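Foro de Economía y Hacienda > Presupuestos municipales
Tema: La recaudación de Larkisance no llega a lo previsto

contable_norte escribió:
Ha salido el avance de ejecución presupuestaria de Larkisance y los ingresos van mal. Se presupuestaron 1000 millones entre impuestos, tasas y transferencias, y la propia intervención calcula que el ejercicio cerrará en 900. Los gastos, en cambio, van según lo previsto salvo personal, que sube. ¿Alguien ha mirado el detalle por capítulos? El resumen que han colgado son dos páginas.

marejada77 escribió:
Lo he mirado. El agujero gordo está en el impuesto de construcciones. Contaban con las licencias del polígono de Parry y no se ha concedido ni una desde febrero. Lo demás son cosas pequeñas: multas, ocupación de vía pública, intereses de demora.

Tasador_jubilado escribió:
Lo de Parry se veía venir. Presupuestar como ingreso seguro unas licencias que dependen de que un promotor encuentre financiación es inflar el presupuesto para que cuadre. Lo hicieron también con la venta de los solares de Iden y se quedaron sin vender.

contable_norte escribió:
Los solares iban en el capítulo 6, no es lo mismo. Eso no afecta al ahorro bruto. Lo de ahora sí, porque son ingresos corrientes y con ellos se pagan las nóminas.

Tasador_jubilado escribió:
De acuerdo en el capítulo. La costumbre es la misma.
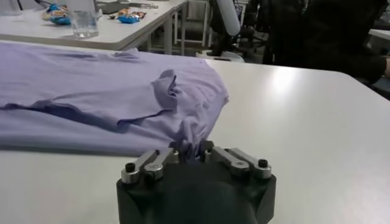 lectora_b escribió:
Yo no lo veo tan grave. Las transferencias del Estado se liquidan con retraso y parte de lo que falta entrará el año que viene. Además hay remanente de tesorería. El año pasado cerraron con 122 millones.

marejada77 escribió:
De esos 122 hay que descontar los saldos de dudoso cobro. Hay recibos pendientes de la época en que la recaudación la llevaba Skimum que no va a cobrar ni el que venga detrás. Si los dotas como toca, el remanente libre se queda en 34.

lectora_b escribió:
¿De dónde sale el 34? En la liquidación no aparece.

marejada77 escribió:
Del informe de intervención, en el anexo de derechos pendientes de cobro. La liquidación da el total sin aplicar los porcentajes por antigüedad. El anexo sí los aplica.

lectora_b escribió:
Vale, lo he encontrado. Sigo pensando que las transferencias van a compensar una parte, pero con ese remanente el margen es menor de lo que yo creía.

pepe_autonomo escribió:
Todo esto acaba en subida del IBI. Yo tengo un local de 34 metros y ya pago más de basuras que de luz.

contable_norte escribió:
El IBI no lo pueden tocar para este ejercicio, las ordenanzas tenían que estar publicadas antes de enero. Para el siguiente, sí. Lo que pueden hacer ahora es no disponer créditos, o sea, dejar inversiones sin arrancar. El aparcamiento de la estación todavía no está adjudicado.

Tasador_jubilado escribió:
Y un plan económico-financiero si incumplen la estabilidad, con dos años para volver al equilibrio. Mientras dure, poco préstamo nuevo van a firmar.

pepe_autonomo escribió:
Pues que empiecen por los asesores.

contable_norte escribió:
Con los asesores no tapas ni una décima parte. Puedes estar a favor de quitarlos, pero la cifra es la que es.

marejada77 escribió:
El lunes hay comisión de Hacienda a las 9:30 y va en el orden del día una modificación de crédito. Si alguien tiene el expediente, que lo suba, que en la web todavía no está.

contable_norte escribió:
Lo he pedido por registro. Cuando me contesten lo cuelgo en este mismo hilo.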